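The budget request for the second arm was due at noon, and at ten-fifteen Đạt Lại had a title and a number. The title was "Phase Two." The number was 406, and he could no longer remember what it was 406 of.

He scrolled up. Hours, maybe. Or it was the price of the bracket from Wovine, the one that came without screws. Wovine sold screws too, on a different page, to a customer they plainly considered a different kind of person.

"Put down what it does," said Garcia, who held the company card and had never been seen to use it. "Relby approved a forklift last year on the strength of one paragraph."

"A forklift lifts things."

"And what does yours do?"

Đạt thought about this. The arm had been bought to tidy. The sales rep from Itov had used the word "household" eleven times in one call, and on the strength of it they had signed for the arm, the mount, the training day and a service plan that would begin in August, by which time the warranty would have just ended. Then somebody had pointed out that a household robot needed some household, and there was no line for furniture.

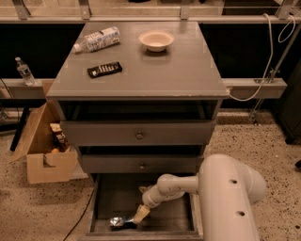

So he had found a nightstand himself, for 37 dollars, from a man who wanted it out of his garage by supper. It had gone through as "test fixture, drawer, multi-axis." Garcia had initialed that without looking up. The snacks had been harder. Snacks were catering, catering needed a guest list, and in the end he had written down the arm.

"It puts groceries away," he said. "In drawers."

"Who keeps groceries in a nightstand?"

"I do," said Đạt, and regretted it.

Garcia pulled a chair over and read the draft from the top, moving her lips at the expensive parts. One arm, second. One mount, same as the first. Spare gripper fingers, 250. Contingency, 2,000.

"What's the contingency for?"

"In case something happens."

"What happened last time?"

"We ran out of contingency."

She nodded as if this were the first sound reasoning she had heard all morning, and wrote a small check mark beside it. Then she crossed out "Phase Two" and printed "Replacement" above it in block capitals.

"But the first one works fine," Đạt said.

"Relby doesn't buy seconds. Relby buys replacements." She capped the pen. "Date it."

He typed 4 Jul 2026 and looked at it for a while. The building was very quiet, now that he noticed, and so was the parking lot.

"Is Relby even in today?" he asked.

"Noon is noon," said Garcia, and went to find the stapler.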